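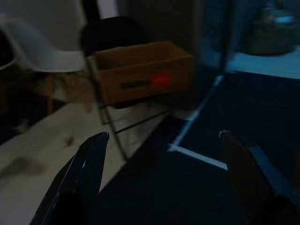
How much should I set aside for spare gripper fingers and wrist cameras?

Asked 29 August 2019 in Buying & Budgeting

Hi all, I've been handed the job of putting together our equipment list for next year and I'm a bit out of my depth. We have one small arm with a two-finger gripper and a camera at the wrist, and we use it for picking and moving light stuff between tables. The arm was bought before I started, from Godinho, and the quote didn't list any spares at all.

I have 3000 dollars for everything that isn't the arm itself. That has to cover fingers, a spare camera, cables, and whatever I need to mark out the work area. My boss also wants a second gripper (a Tastine, he saw one at a show and now he's in love) and I can't see how that fits. A pair of fingers from Godinho is 209 plus shipping, so if I buy too many I've burned through a big chunk before I even look at cameras.

So how many sets do you keep on the shelf? And is it worth paying more for a camera that handles motion better? Ours goes soft whenever the arm swings fast and the lights are low. Thanks!!

3 answers

Answer 1 (accepted)

I do the ordering for a setup a lot like yours, so I'll tell you what I do and you can argue with me.

Keep 2 sets of fingers on the shelf. When you open one, order one. I tried keeping more and then we changed the finger shape and I was stuck with a drawer full of the old ones, which still makes me mad. Buy the screws at the same time – they're cheap and you will drop them on the floor and never see them again.

On the camera, I'd spend money on lights first. Two decent LED panels on stands did more for our blur than the pricier camera did, because you can run a shorter exposure once there's enough light. Borrow a couple of work lamps and try it for an afternoon before you put anything on the list. If it's still soft, slow the arm down a little at the points where you really need a clear picture, and then go shopping.

Cables are the line everybody forgets. The one going to the wrist bends all day long and ours give out before anything else does. I'd put down two spares, and get the flexible kind made for moving parts. We get ours from Jelletti and they've held up fine.

For marking the table, plain tape is OK. Pick a color that stands out from the surface and buy a few rolls.

And I'd ask for the second gripper as its own request. Once it's in your 3000 it eats everything, and you still need an adapter plate and fingers for it, and somebody's time to set it up. Get the written quote with all of that in it and let your boss look at the total.

Answer 2

Agree on the lights. Also leave 10 percent of the budget unspent until January if they let you. Something always breaks over the holidays.

Answer 3

we print our fingers in house, costs next to nothing. Sirneditz has a file you can start from I think?? not sure it fits the Godinho mount though, measure first

Comment from the original poster

Thank you, this is so helpful! I had no line for cables at all, so that's going in today. I found some clamp lamps in the storage room and I'm going to try those next week. Printing sounds fun but we don't have a printer (and no, I'm not adding one to the list, my boss would never let me stop). Still waiting to hear back on shipping for the fingers.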